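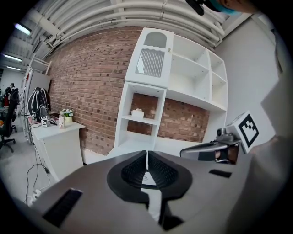

Progress report to the Nolberg small grants desk, Thu 22 July
Project: fitting out the reading room, Ruawai House
Prepared by Irén Rácz

The room is further along than it was in my last report, which I realize is a low bar. The brick wall has been left bare, as agreed, after a long spring of people offering to plaster it. The white shelving unit stands against it and has stayed there. Delivery from Nuscombe took 42 days and came in four separate trips, one of which brought only screws.

The cabinet door with the ribbed glass went on last. I was against it on grounds of cost and have been outvoted by everyone who has seen it. The open compartments are meant for the lending collection, which is still in boxes at Stisteck, where they charge us for storage and send cheerful reminders.

Spending to date is $1,049 against the furniture line. That includes the white tables, but not the framed drawing of a winged figure, which was a gift and so far our only decoration. I have had three opinions on where it should hang – it can lean on the table until there is a fourth.

Still to do: shelf labels, a lamp, and moving about 800 books up a flight of stairs. 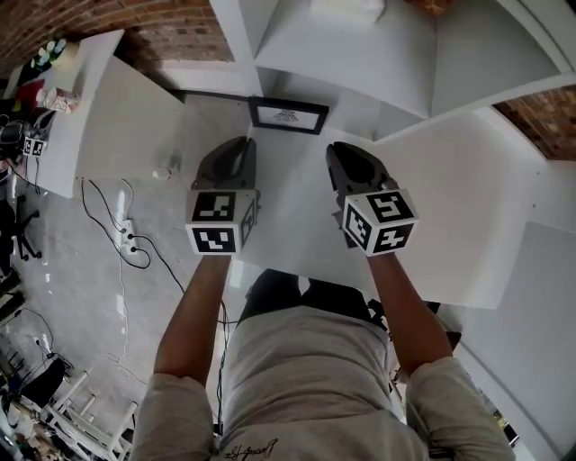 Will the room open before the end of the grant period?

We expect to open in December, within the grant period, provided Stisteck releases the boxes on schedule. The lamp may come later.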